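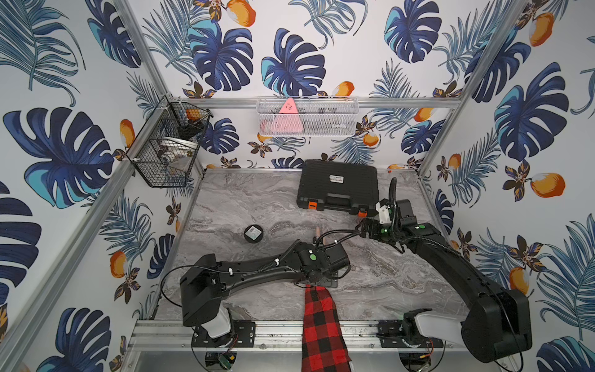 Black hard case with orange latches, plaid cloth, small round container, thin wood stick. Marble-pattern top.

Home Posts Replies Media Search

Urham Bench Notes
October, 7:40 a.m.

Thread on packing the small hard case, because the last version rattled. This covers the layout, the cloth, the order things go in, and what I dropped. Long.

The case is a rectangular hard shell with a ribbed lid and 2 orange latches on the front edge. Empty, it weighs 531 grams on my kitchen scale. I leave the label on the lid. It tells me which way is up when I pull the case off a shelf in bad light.

The kit inside is the one I call Mella in my notes. General repair: small screwdrivers, bit holder, tweezers, flush cutters, a short steel rule, spare blades, tape. The larger kit is Jorine and it lives in a bag. Different thread.

Loaded weight was 1232 grams before this repack. It now comes in at nearly the same. Weight was never the complaint. The complaint was noise and wear, mostly cutter handles knocking against the rule.

First attempt was foam. I cut a block to the inside dimensions and knifed out pockets. It held well for a few months. Then the pocket walls between adjacent tools got thin and tore, and every new tool meant a new block. Foam works if the contents never change. Mine change.

Second attempt was dividers from Politis. Decent plastic, but they assume every tool is the same height. Short items slid under the long ones. I still use the dividers in a drawer, where nothing gets turned on its side.

Current version is cloth. The red and black check one. One piece, larger than the case floor, laid in with the extra hanging over the front. Tools go on it, then the extra folds back over the top. Lid closes on cloth and nothing touches hard plastic.

A large check is useful for this. The squares give you a rough grid, so you can put the same tool on the same row each time without measuring. Plain cloth works, but you will end up drawing on it.

Hem the cloth or at least zigzag the edge. Loose threads find their way into the cutter joint, and you will spend ten minutes with tweezers getting them out. Wash it once before you cut it to size. Mine lost a noticeable strip off the long side.

Order of packing:
Cloth in, extra to the front.
Rule along the back wall.
Cutters in the left corner, jaws pointing in.
Drivers side by side, handles alternating.
Small parts last, in a round container.
Fold cloth over, press flat, close.

On the round container. I like a low puck shape with a full lid. Square ones waste less space on paper, but small screws collect in the corners and you have to tip them out. With a round one you run a fingertip along the wall and they come up.

It goes in label up. If the label is facing the cloth, I open the wrong side at least half the time, and then I am on the floor with a magnet.

The thin wood stick gets questions. I keep one for poking, scraping, and spreading glue. Wood will not scratch most finishes and it costs nothing to replace. Trim the end square for scraping, to a wedge for getting under a label. It packs diagonally on top of everything.

Latch check. Close the left, then the right, then press on the middle of the lid. If the middle gives, something is standing proud under the cloth, usually a driver handle that rolled. Open it and fix it. Forcing latches over a bulge is how you end up with a lid that no longer sits flat.

Shake test. Hold it flat and shake, then on edge, then on end. On edge is the one that fails. I still get a faint tick from the rule in that position. A second fold of cloth behind it should take care of it.

Dropped from the kit: the second roll of tape, a hex set I carried for a year and used once, and the silica gel packet. The packet had been in there long enough that it was only taking up room.

Work surface, for the person who asked: gray marble pattern. It looks fine and it is bad for finding dropped screws. The veins are the same width as a small screw. Put a plain tray or a light cloth down before you open anything.

Next change is a strip of elastic inside the lid for the blades. I will add to this thread once it has been through a couple of trips.

Contact | © Urham Bench Notes | Back to top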